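Chapter 6
Lettering for Temporary Displays

6.1 Scope of the chapter

Chapter 5 dealt with painted and printed signs intended to stay in place for a year or more. The present chapter covers lettering that is put up for a short period, such as a fair, an open day or a school event, and then taken down. The main topics are letter size, spacing, contrast with the ground, and methods of fixing. Materials are treated in Section 6.4 and costs in Section 6.5.

6.2 Letter height and reading distance

The height of a letter sets the greatest distance at which it can be read with ease. Letters that are too small fail altogether. Letters that are too large force the words to be broken over several lines, and the reader loses time. Stroke width matters as well: a thin stroke disappears at a distance before the outline of the letter does, while a very thick stroke closes up the inner space of letters such as "a" and "e".

Contrast is judged between the letter and the ground directly next to it. Pale and bright colours both stand out on a dark cloth, and a light outline helps where the fill is of middle tone. Cut-out letters may be pinned straight to the cloth.

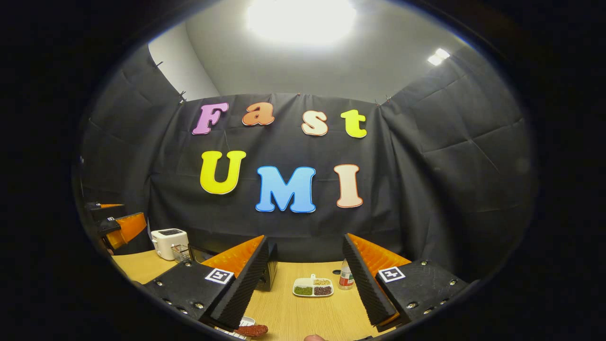 Kirsty Paewai objects that tables of letter height are of little use indoors, where the reader is seldom far away, and that spacing deserves the greater share of the designer's time. Her trials at the Munden hall used one set of letters at two spacings, and the wider setting was read correctly more often by visitors walking past. The objection is taken up in Section 6.3.

6.3 Spacing

Equal gaps measured with a rule do not look equal. Two upright strokes side by side need more room than two curves. The usual method is to place the first and last letters, set the others between them by eye, and check the line from the normal reading position before the final pins go in.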